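I have been folding laundry for most of my adult life and I still could not tell you, with any confidence, that I know how to do it. I know how my mother did it. I know how the lady at the Wojcik dry cleaner does it, with that flick of the wrist I have never once managed to copy. But left alone with a basket and an old sheet spread over the table so nothing picks up crumbs, I make it up every single time.

Anyway, it has been a pink sort of week, so let's talk about the pink thing.

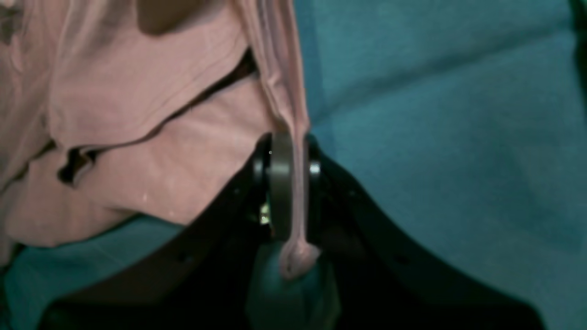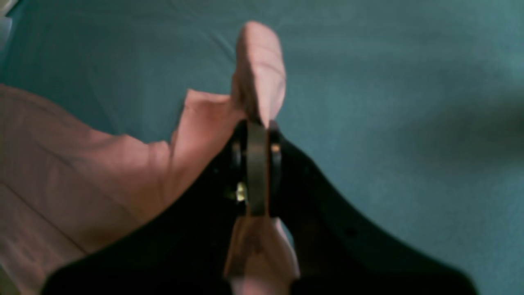
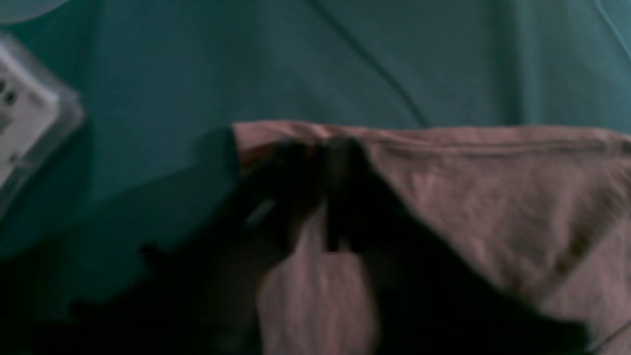
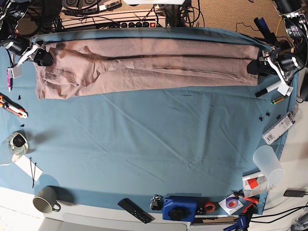 My trouble has always been with soft cotton. A stiff shirt practically tells you where it wants to bend (the collar does half the work, bless it), and towels are just rectangles, and I have made my peace with rectangles. Soft things slide. You get one edge nice and straight, you turn to deal with the other one, and by the time you look back the first has wandered off and taken a crease with it. I used to blame the fabric softener. I switched to the Weltell one for a while, the one in the tall bottle, and the only difference was that my wandering creases smelled of pears.

It was Phyllis Hartley who finally set me straight, years ago now, when we shared a laundry room in the old building on Calireo Street. She watched me wrestle with a nightgown for longer than was polite and then said, "Find the hem first, dear." Well! I had been starting from the middle, or from whichever bit came out of the basket on top, and shaking the whole business in the air like I was calling a ship in. Phyllis would run her fingers along until she felt the stitching, follow it to a corner, and only then pick anything up. She said you can trust a seam even when the rest of the cloth is a mess.

I still do it her way. Hem, corner, other corner, and then a good gentle pull before anything gets laid down. If it's a long fold I'm after, I go lengthwise first and smooth from the center out with the flat of my hand. Then I leave it alone for a minute, and that's the part I'm worst at, as I am a fusser by nature.

My neighbor Mortimer Dunleavy thinks all of this is nonsense and rolls everything he owns. He says he got 20 shirts into one drawer that way, and I believe him, though I've seen those shirts on him and they do look as if they've been in a drawer with 19 others. We have agreed to disagree. He did lend me his folding board once, a big plastic hinged affair, and I gave it back after two days with a nice loaf of banana bread on top so he wouldn't feel bad about it.

One more thing while I'm on the subject. If you fold on a table you also use for other things, and I think most of us do, push all the little bits over to one side before you begin. I once folded a pen into a pillowcase, cap off, and found it seven months later when my sister came to stay. She was very gracious. The pillowcase is a dust rag now.

Next time I want to get to fitted sheets, and I've been putting that off since August, so hold me to it. If any of you have a method that works on a deep mattress, please leave it in the comments and go slowly, with small words. I've watched three different people demonstrate it and lost the thread at the second corner every time.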